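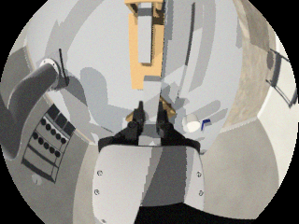
The view from the wrist in the simulator, fingers lined up with the tan block.

Workshop tips: teaching an arm by remote control

Practising in simulation first is the best thing I ever did for my teaching runs! You can fluff a grasp as often as you like and the bench doesn't mind a bit. These are the habits that stuck with me.

Drive from the wrist view, and get the gap between the two fingers pointing at your block before you go anywhere near it. Small nudges only. If you find yourself steering left, right, left again, back off and start the approach over.

Watch the shadows. With a wide round view everything bends towards the rim, so distances are hard to judge out there (I still get caught), and a shadow on a pale surface is a lovely clue to how high you are.

Throw away your first 3 tries every session. Your hands are cold and it shows in the recording.

Pause before closing the fingers. Rosine Deschamps counts to 3 under her breath, and her runs are so much tidier than mine that I've started doing it too!

Vary where you start. I once saved roughly 3,000 runs on Plodlow, all from the same spot, and the arm was hopeless as soon as the block moved a hand's width.

Keep a notebook by the controller. Mine says things like "too fast on the lift" and "elbow again", and I read it back before each session.

Next up, in June: guiding the arm by hand, with tips from Régis Lemaire on keeping your grip light.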